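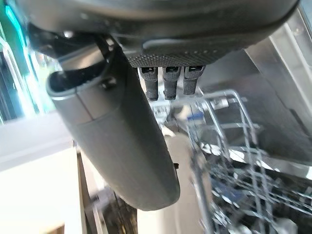 I did the walk-through for the open house on Sunday, starting in the demo kitchen at 2, and it went better than I expected! Raphaël Gilbert from Haltonex had already gone over the arm, so I stuck to what visitors might bump, trip on or grab. With the gripper over the dishwasher rack I took a good look at the curved finger and the small black screw in its side, and added that screw to the list for a torque check.

By Raphaël Gilbert's host, demo area 19
May

Visitor barrier — OK. Moved it back a step, kids lean.

Emergency stop — OK. Pressed it twice, both buttons. The one by the door is stiff but it works.

Finger screws — CHECK. Torque them before doors open, please, and write it on the sheet.

Dishwasher rack — OK for the demo. Plastic dishes only, no glasses, no knives (I mean it, no knives).

Floor cables — FIX. The Trendik cover is too short by the sink, tape the rest down.

Speed limit — OK. Reduced mode is locked and Raphaël has the key.

Headcount — we have 297 signed up, so small groups, and somebody has to stand at the barrier the whole time.

Spare gripper pads — still waiting on Zastero. I'll call again.

2 comments | 19 shares

Questions: demo desk, ext. 923 | Back to top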